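Trarnton Town are going up (I can say it now)

I've been putting off typing that headline since the win at Kollandale, because I'm superstitious and so is everybody I stand with. But 12 games unbeaten! Top of the table! I'm calling it.

Wednesday night was the best I've seen us play at home in years. There were 1141 through the gate, on a school night, in sideways rain, and when Raymonde Robichaud's lads came out for the second half the noise behind the goal was ridiculous. Turcotte sat deep and made us work for it, fair play to them, and their keeper was superb. Then the corner, the flick on, the scramble, and I was hugging a man I'd never met.

What I love about this side is how quickly they get the ball forward. Last season we'd have passed it sideways until everyone had gone for a pie. Now the full-backs just go, and if it breaks down they sprint back (mostly).

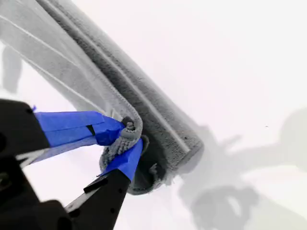

Blue tape and a grey towel.

Tustova away next, and I make it about 200 of us travelling, which is brilliant for a trip that long. The coach leaves the club car park at nine and there are still a few seats going, so message me if you want one. Bring a flask, their tea bar shuts at half-time!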